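Gusport River Lantern Walk
Minutes of the June planning meeting

Held in the back room at Cotov Bakery, starting at 7 p.m.
Chair: Augustina Laryea
Notes: Nanami Hoshino

1. Welcome and last month's notes

Augustina opened the meeting and thanked the bakery for staying open late again (and for the cheese rolls, which were gone before item 2). The notes from last month were read and approved with one fix: the meeting point for the walk is the north end of Draneck Bridge. I had written south end. Sorry, everyone!

2. Route

Big news first. The town has said yes to the longer route, so we get to walk the whole riverside path from Draneck Bridge to the old boat landing. People were really happy with this, and there was some clapping. The longer path takes us past the willows and the stone steps, where the lanterns will reflect in the water on both sides of the bend, and anybody who was there for the test walk in spring knows how lovely that looks.

The path narrows after the second set of steps. Augustina suggested walking two across from there to the landing, with strollers and wheelchairs at the front so they set the pace. Agreed.

The steps can be skipped by taking the ramp behind the rowing shed. We need a clear sign at the split, and a person standing there with a big lantern on a pole. The sign will be painted at the next making day.

3. Lanterns

The paper from Ebihara came in and it is gorgeous. We ordered the heavier white sheets this year, plus a smaller pack in a deep orange. Nanami passed a few sheets around and showed what happens when you brush watered-down glue over them: they dry tight as a drum and the light comes through warm and even. Last year's paper sagged in the damp, so this should be a huge improvement.

So far 21 large lanterns are finished. Among them are a heron, a pair of carp, a teapot, and a very handsome snail. The heron's neck still wobbles when it is carried at walking speed. Several ideas were offered, and the one we liked best was a second willow cane run up the inside of the neck and tied off at the shoulder. It will be tried this week.

Anyone making a small lantern at home should use the battery tea lights. No open flames on the walk, same as always.

A question came up about wire or willow for the frames. Both are welcome. Wire ends must be bent back and taped, please, including the ones you think are hidden.

4. Making days

The next making day is Sunday, from 2 p.m. until 6, in the school gym. Long tables will be set up along the windows and the gluing will happen on the tarp side only. Bring scissors if you have a pair you like, and wear clothes that can take some glue.

We talked about how to help first-timers. Last time new people came in, saw the heron, and got a bit shy! Augustina will run a starter table with simple pyramid lanterns that can be finished in one sitting. She has made a paper pattern for these and will bring copies. Kids under 9 need a grown-up with them at the table.

It was also agreed to play music, after a friendly discussion about whose.

5. Music on the walk

The brass group from Draneck Road School would love to play at the landing as people arrive. They know four slow tunes by heart and are learning another one for us. We would also like drums near the front, played softly, so the line keeps together in the dark. There was strong support for having a quiet stretch under the willows with no music at all, just footsteps and the river. It will be marked on the route map.

6. Money

We have $484 in hand after paying for the paper. Still to buy: tea light batteries, two rolls of reflective tape, willow cane, and glue. The hot chocolate at the landing is being given at cost by the bakery, and people can chip in what they like on the night.

Agreed to buy the batteries now, while they are marked down, and hold off on more cane until we see what is left after Sunday.

7. Safety and weather

Reflective tape goes on the back of every jacket worn by a route helper. We have six helpers signed up and would like more, mainly for the stretch by the boat landing, where the bank is steep.

If it rains lightly, we walk. The glued paper can take it. If there is high wind, we move to the next evening, and the notice goes up on the bakery door and on our web page by 4 p.m.

8. Any other business

A request was made for a lantern parade just for dogs. It was received with great joy and has been put on the list for next year.

The spare canes stored under the gym stage need to be moved before the floor is cleaned. Two people have offered a van.

Somebody left a blue scarf at the last making day. It is behind the counter at the bakery.

9. To do before the next meeting

Augustina: pattern copies, confirm the gym, thank-you note to the town.
Nanami: batteries, route map with the quiet stretch marked, reply to the brass group.
Everyone: bring a friend on Sunday, and start thinking about the shape of the lead lantern. So far we have a moon, a rowboat, and a pike with its mouth open. We'll take a show of hands next time.
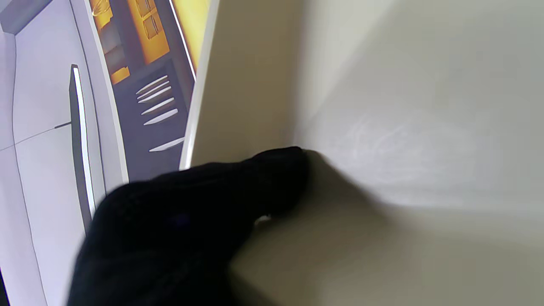 If you have another idea for the lead lantern, do a quick sketch and drop it in the box at the bakery. It can be as rough as you like, and wild ones are very welcome!

The meeting closed at 8:40 p.m.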